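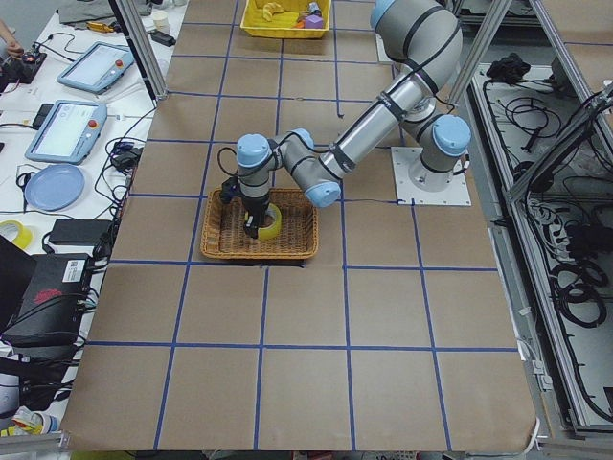

The Sorting Table: paper, tape, baskets and trays
Speaker notes, Calum Shearer
Flitthorpe workshop day, 2020-03-31

Opening

Say hello, give name. Thirteen minutes plus questions. Handouts are on the chair by the door, and they have the tape widths and the label sheet on them, so no need to write that down.

I sort small stuff. Toys, craft supplies, the contents of kitchen drawers, whatever comes in with the Nikolaidis boxes. Last July we took in 2,000 pieces in one delivery and had no plan for where any of it should go while we looked at it. This talk is what came out of that.

Ask for hands: who has a junk drawer at home? Wait for it. Who has ever tipped one out on a table and then needed the table for dinner?

The table

Go big if you have the choice. You want empty space next to what you're working on, even when it seems like a waste.

Cover it. We use plain brown kraft paper off the roll, pulled right down to the near edge. It curls a little at the end and you can leave it. When it gets torn or sticky, replace it. A small hole doesn't matter much. Some people at Stavine tape down a plastic sheet and wipe it clean, and they like it. I found it slid.

Brown is good for most things. It is bad for wicker, cork and cardboard. If you do a lot of those, try white.

The grid

Blue painter's tape, lengthwise first, then crosswise. Press it down with the side of your hand.

Squares do not have to be perfect. Ours wander. I measured the first table we did and it took most of a morning. The next one I did by eye and we worked on it just the same.

What the grid is for: saying where something is. "Two squares in from the left" is a thing another person can follow. "Over there by the thing" is not. It also slows down the spread. A pile that has crept over a line is easy to spot.

Common question: do you label the squares? We did with pencil at first and stopped. If several people share a table it may be worth it.

Containers

Spend the most time here.

Basket. Wicker, rectangular, with a raised rim. Good for one thing you keep picking up and putting back. A roll of tape lives well in a basket, flat, with the hole facing up. It can't roll off the table, and you always know where it is. Don't fill the basket around it.

Bin. Bright plastic, placed at the far end of the table. This is for toys and odd shapes: a toy banana, a little cube, anything that won't stack. No sorting inside the bin. That comes later.

Tray. Low sides. I came to trays last and now I'd start with them.
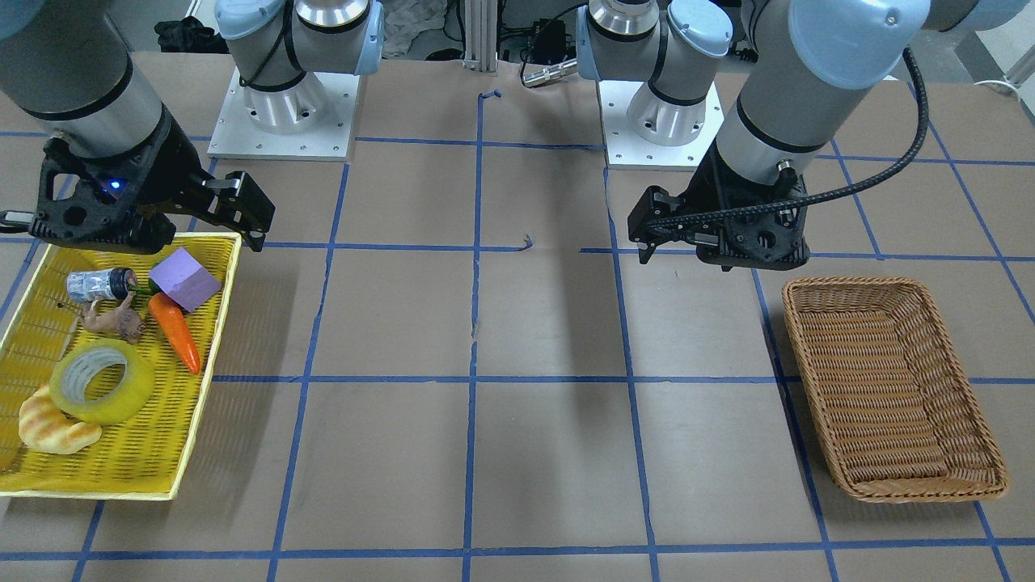

With a low tray you can see most of what's in it from your chair. Cans and bottles can go on their sides. Tall things laid flat stop hiding the small things behind them. The slatted kind lets crumbs and grit through onto the paper, so shake the paper out when you change over.

Tray rules, read these out slowly:

One layer only.
Pull small bits out from behind big ones.
Full means full. Start another tray.
The tray stays on its side of the table until it's done.

Left side or right side is up to you. I keep the tray on the left and the middle of the table clear. Priltosine crew do it the other way around and we have had words about this.

Order of work

Set out the containers before you open the box. Take pieces one at a time. Put each one down in a square, then decide. If you can't decide in the time it takes to pick up the next piece, it goes in the bin at the back with the other odd ones.

Go through the bin at the end of the day. Skip this once and it's fine. Skip it for five days and you have a junk drawer again.

(If running late, drop the next part.)

Tape removal

Pull it low and slow, back over itself. It will lift some of the paper. If you're changing the paper anyway, roll the whole lot up together and start fresh.

Questions

Likely ones: cost of the paper roll, where the trays came from, whether kids can do this. Yes to the last one. Give them their own tray.

Remind people about the label sheet. Room has to be cleared for the next speaker, so take any long questions out to the hallway.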